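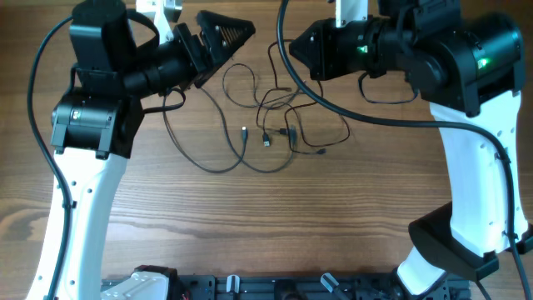 Cables on a table. Mood for this whole thread, frankly.

3 min read

Right, a thread about moving house, and mostly about the phone line, the loft and the bin situation. Get a brew. We left the flat in Privside in September and we're now in Pristden, and I've got Opinions.

First thing. Start with the drawer. You know the one. Every home has a drawer of leads and old chargers and takeaway menus, and I left ours till the last night thinking it'd take ten minutes. It was gone eleven when I shut the box and I'd sorted precisely none of it. I just tipped it in and wrote DRAWER on the lid.

(The box marked DRAWER is still in the hall. I walk round it.)

Boxes! I bought the cheap ones. Do not buy the cheap ones. The bottoms go the minute you put a book in them, and I am a person with books. Ask at the chemist instead, theirs are small and really stiff, and you can lift one without making a noise like a walrus.

I got 70 quid off the van hire by picking it up at six in the morning, which sounded very clever when I booked it. It was less clever at six in the morning. But the roads were lovely and empty and we had the first load in before the people opposite had opened their curtains, so I'd do it again.

Someone asked about the broadband. Deep breath.

I rang to move the account over well ahead. Nice chap, very cheerful, said it would all swap across on the day and I wouldn't notice a thing. I noticed. Three weeks of using my phone propped against the kitchen window, which was the only spot in the house that got a signal, and if you put the kettle on you had to lean over it and keep your elbow out of the steam.

When the engineer did come he found two sockets, one behind the sofa and one in the cupboard under the stairs, and neither of them was the live one. The live one was upstairs in the back bedroom, behind a wardrobe the last people had left us. It's a very heavy wardrobe. He was extremely good about it and had a biscuit.

So if you're viewing a house, ask where the line comes in. I asked about the boiler and the roof and which way the garden faced, and it never crossed my mind to ask about the phone socket. Put it on your list.

Meter readings next. Take photos of them, gas and electric, at both ends, on the day. I wrote mine on the back of an envelope and then packed the envelope. It turned up last week inside a saucepan. The old supplier had already guessed by then and guessed high, and I've been on hold to them for most of my lunch breaks since. Their hold music has pan pipes in it.

Bins. I didn't know bins could be this complicated? In Privside you had one big one down the side of the building and that was that. Now there's a green one and a brown one and a little caddy for the peelings, and they go on different weeks, and the calendar that tells you which is which is printed in a colour I can't read under the kitchen light. I look out at what next door have put out and copy them. Next door got it wrong the other week and so did we, and so did the whole row after us. A proper little parade of wrong bins.

The loft. Oh, the loft. The survey said "some stored items". Some stored items turned out to be a rolled-up carpet, a cot, a box of Christmas baubles wrapped in newspaper and a set of encyclopaedias with the M missing. I've kept the baubles. They're beautiful, really thin glass, and they'll be on our tree this year. The carpet can stay where it is till I've forgiven it for the splinters.

Things I'm glad I did: packed a bag with pyjamas, loo roll, tea, milk, mugs and the bottle opener, and kept it in the front of the van by my feet. We ate chips on the floor that first night with our coats on and it was one of the best dinners of my life.

Things I wish I'd done: measured the stairs. The sofa went up two steps, thought about it, and came down again. It lives in the back room now, so the back room is the front room, and the front room is where I keep the bikes.

Post redirection, do it early, it takes longer than you think to kick in. I'm still getting birthday cards a fortnight late, which I don't mind at all, it spreads it out. The bank was the easy one. The dentist was the hard one. I've been a patient at that dentist since I had milk teeth and I had to explain down the phone that I was leaving, and I got quite choked up about it.

Oh and change the locks, everyone says it and everyone is right. Ours took the locksmith less time than it took me to find my purse.

A few of you wanted to know if I miss the old place. I miss the bakery on the corner and the way the light came in at teatime. I don't miss the stairs or the upstairs neighbour's running machine. It's so quiet here that the first week I kept waking up to listen to it. There's an owl! I've only heard it, but I'm counting it.

Still to do: curtains for the back bedroom, something for the draught under the front door (a rolled towel is doing a heroic job for now), and that box in the hall. I know there's a charger in there for my old camera, and I'd like it before Christmas.

If anyone's got a good way of storing leads so they don't knot themselves up, please tell me. I've been told freezer bags with a label on, I've been told loo roll tubes, I've been told to chuck the lot. I'm leaning towards tubes. Replies are open, and I'll be back on after the tea's done.

We use cookies to remember your settings and keep the site running. Accept all / Manage choices

More threads like this
Painting a hallway with the bikes still in it
What I grew on a windowsill in Privside
Soup, and when to stop adding things
The great kettle descaling thread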